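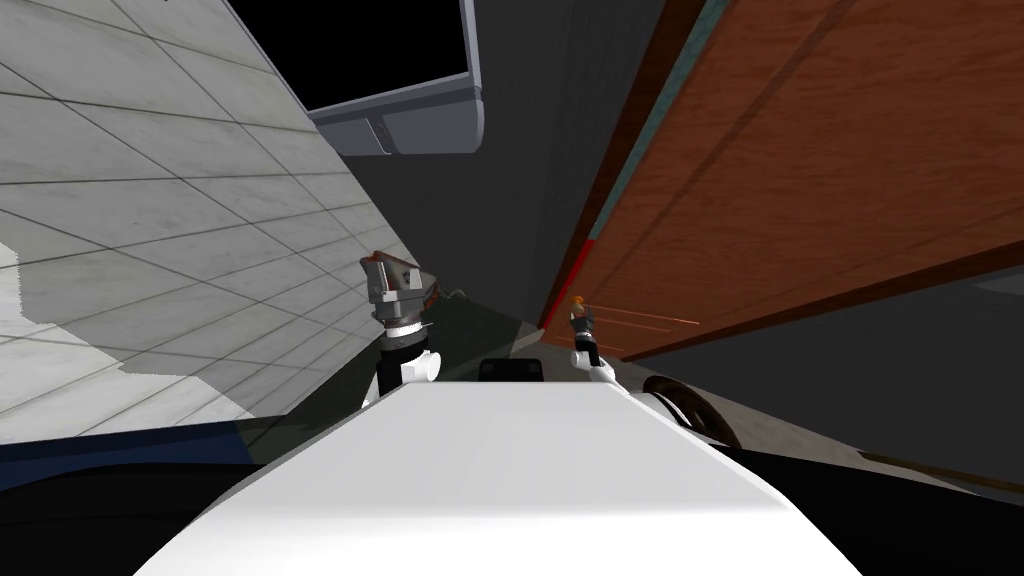
Figure 3. Rendered interior with marble wall tiles and dark grout lines.

4.2 Do pale tiles make a room feel larger?

The claim that light tiling enlarges a small room is repeated in nearly every decorating guide, and we find little to support it. The survey most often cited, by Pacheco, drew 3,000 replies from households in Reketville. It asked people whether their kitchen "felt spacious" but never recorded the floor area. Owners of bigger kitchens may simply have bought more marble.

Tejada's later study in Jitura did measure the rooms. Of the 20 kitchens she visited, 17 were judged larger than they were, and dark-tiled rooms were overrated almost as often as pale ones. Lighting was left to the householder, so a bright wall and a bright lamp can't be told apart in her results.

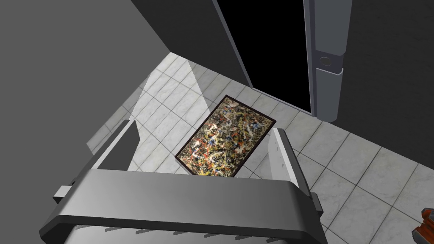
The grout question is in a worse state. Zillel's trade leaflet says that thin joints "open up" a floor, and gives no source. We wrote in July to ask for one and were sent the same leaflet again. Nuria Tejada (personal communication) suspects that the joint width matters less than the direction in which the lines run, but she hasn't tested this, and neither have we. Until somebody does, we would treat any advice on grout as a matter of taste.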